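Print this page | E-mail to a friend

The Last Appointment

Raimo Honkanen was 70 and had never had a massage. His daughter paid for two at the clinic in Sedmont, and he went in May to stop her calling.

Vilja Ikonen asked where it hurt.

"Nowhere," he said.

She worked on his left shoulder for a while without talking. He had carried mail on that side.

"Did you have a heavy bag?" she asked.
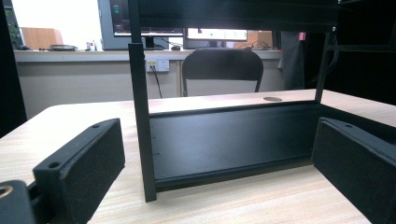
He told her the route then, Clullside first, then the hill. When he got up he put his coat on slowly and asked when the second one was.

Contact us | © 2018 Niskanen Stories | Back to top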